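Grilter Rotating Spice Rack - Household Guide
Section 3: Loading and placing the rack

Written by Yen-ting Lui, checked against a rack in daily use by Lucero Castaño
Revised May 2025

The leaflet in the box calls this a "one-minute set-up." Allow 16 minutes if you are filling the bottles as well, and longer if you have chili powder to deal with. The leaflet also says the rack can go anywhere. It can't, so start with step 1.

1. Choose a hard, level surface. Granite and tile are fine. A tablecloth is not, whatever the leaflet says about "any kitchen setting."

2. Wipe the surface and let it dry. Flour or grit under the base will make the rack drag when it turns, and you will end up blaming the bearing.

3. Set the rack down near the wall if you want, but leave room to spin it with the bottles in. Try it empty first, then try it again full. Those are two different racks.

Caution: Do not put the rack next to the stove. Steam gets into the caps and ground spices turn to lumps. The "moisture guard" claim on the box refers to an ordinary screw cap.

4. Fill the bottles away from the rack. Each one takes 37 grams of turmeric if you tap it down as you go. The box suggests more, and I have never managed it.

5. Screw each cap on tight before the bottle goes anywhere near its slot. Then hold the bottle over the sink and shake it. If powder comes out, the thread is dirty. Clean it and start again.

6. Hold the rack still with one hand and use the other for the bottle. Grip the round body just under the cap. Pulling on the cap alone works until the day it unscrews.
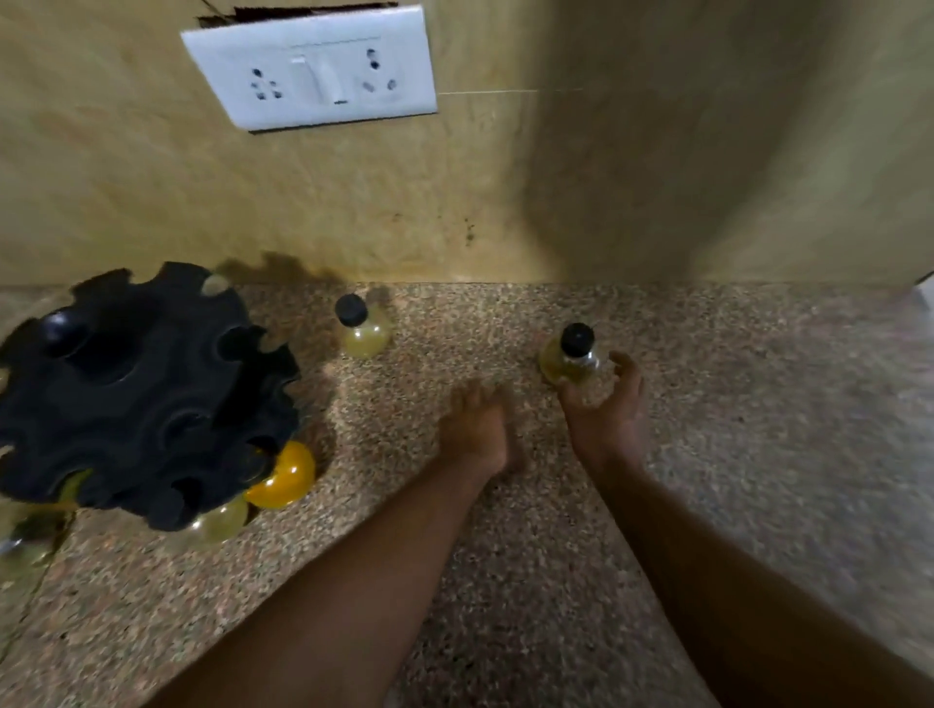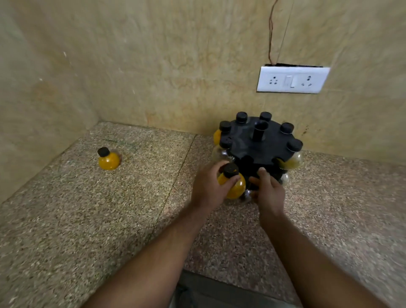 The round black rack on speckled granite, with bottles around the rim. Second picture: one hand on the rack, the other holding a bottle below its cap.

7. Load opposite sides in turn. Going around in order puts all the weight on one side for a while, and a light plastic rack will tip sooner than you expect.

8. Turn the rack slowly through one full circle. Any bottle that knocks or leans is not seated. Take it out and put it back; do not push it down harder.

Note: The stick-on labels (sheet 991 in the box) peel after a few washes. A strip of masking tape lasts longer. If you skip labels completely, remember that turmeric and some curry powders look alike through the side of a bottle.

Note on sorting: The leaflet recommends alphabetical order. On something that spins this is not much help - you turn it until you see the color you want. Put the spices you use daily next to each other and leave it at that.

9. Check the caps again after a day of use. Lucero found two loose ones on her rack, both on bottles that had been filled right to the top.

For washing the rack and bottles, see Section 4. Read it before trusting the "dishwasher friendly" sticker.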